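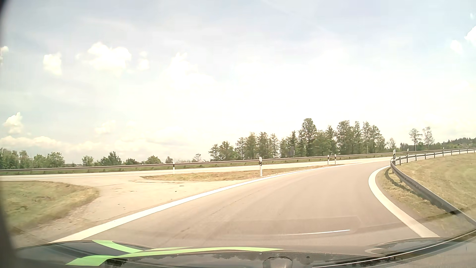 Is the Dollach seat cushion worth it for long drives? For me it is, mostly for the lower back, less so for the legs.

Background. Bad disc, two kids, in-laws 819 km away. We do that drive a lot. Bought the Dollach in January after my sister-in-law Romana Vaněk wouldn't shut up about hers. Paid 1,497 crowns, shipping included.

Fit first. It's wedge shaped, thick end at the back, so you sit higher than you're used to. Reset your mirrors before you leave, I forgot. Taller drivers might not like it. My husband is tall and hated it, hair on the ceiling.

Foam is firm. Really firm the first week, then it gives a bit. Hasn't gone flat yet.

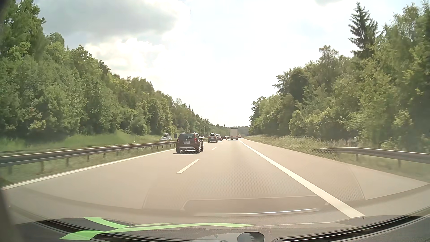 The strap is the weak point. Too short for our seat, clip pops open if you slide in fast. I had an old Werex strap in the garage and used that, no more trouble. You shoudn't have to do that at this price.

Cover comes off, zipper is fine, washed it twice. Shrunk slightly. Getting it back on is a wrestling match.

Compared to the Jirnix gel one I had before: Jirnix is softer and cheaper, but my tailbone was numb after an hour. With the Dollach I get to the second rest stop before I even think about it. Legs still get stiff, so stop and walk anyway.

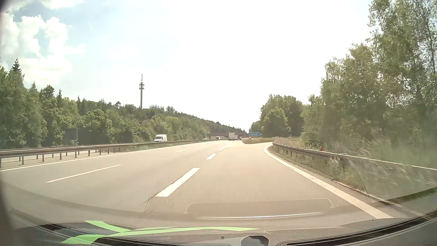
Tall tower over the trees, left of the highway.

Heat is the other complaint. No airflow at all, so bring a thin towel in summer. Returns are 14 days, unopend only, so try a freind's first if you can.

Four stars. Would be five with a decent strap.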